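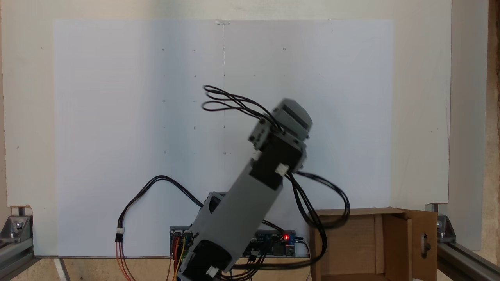

Pamo arm cell: fault review
Minutes of the Saturday meeting, 2:00 p.m.
Present: cell operations, controls, mechanical, safety. Apologies from purchasing.

1. Previous minutes
Accepted with one correction. The paper template procedure belongs to operations and was wrongly listed under controls.

2. Fault report
The arm lost its gripper-end servo during a placement run on the marked sheet. The controller logged a communication timeout at cycle 144 of a planned 300. The joint went slack and the gripper came down on the sheet. Nobody was inside the taped zone. The operator cut power at the wall switch, as there is no stop button on the bench.

3. Findings
3.1 Controls traced the timeout to the servo lead at the upper plug. Two strands were broken where the lead leaves the housing. The lower servo tested good.
3.2 The servo leads hang in free loops between the top of the arm and the base. Mechanical considers the loops too long for the current reach and wants them tied down at the link. Operations objected that tight leads failed sooner on the Tota rig. Agreed to try one anchor at the base and leave slack at the wrist.
3.3 The red light on the controller board stays lit whether or not the servos answer. Operators had been reading it as "arm OK." It shows power only.
3.4 The open box beside the electronics is within reach of the lower cables. Safety asked for it to be moved away during runs. Agreed.

4. Software
The Tokgöz driver retries a silent servo without limit and reports nothing to the screen. Controls will set it to halt all joints after 2 missed replies. Mechanical pointed out that a halt with torque off will also drop the arm – torque is to be held on the joints that still answer. To be tested with the gripper unloaded.

5. Spares
Stullar quoted 395 for a set of leads with strain relief. Approved. Until they arrive the arm runs on the repaired lead, at half speed, with an operator at the switch.

6. Actions
Controls: driver change, and a label for the board light.
Mechanical: base anchor, then a lead check through full travel.
Operations: replace the sheet and check the circle positions against the center line.
Safety: stop button for the bench, wired ahead of the servo supply. Price to next meeting.

7. Other business
Request to restart the placement run from cycle 1 carried over. Controls wants the log from the failed run kept as it is.

Meeting closed 2:50 p.m.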